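Freezing cooked rice for the week – does it work?

garnach43
Refilwe Fourie's meal plan says to cook all your rice in one go and freeze it flat. I'm not convinced. Mine comes back like gravel.

taheri_k
Add a spoonful of water before you microwave it. Works fine here.

garnach43
Tried that – gravel with a wet top. What rice are you using?

taheri_k
Plain long grain. Maybe your freezer bags leak. 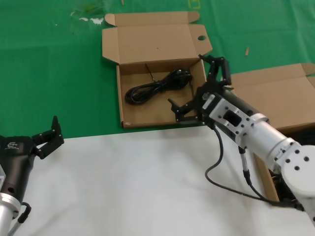

Reply #4

mo_skillet
Disagree with taheri_k. Short grain freezes better, and 50 recipes saying otherwise won't change my mind.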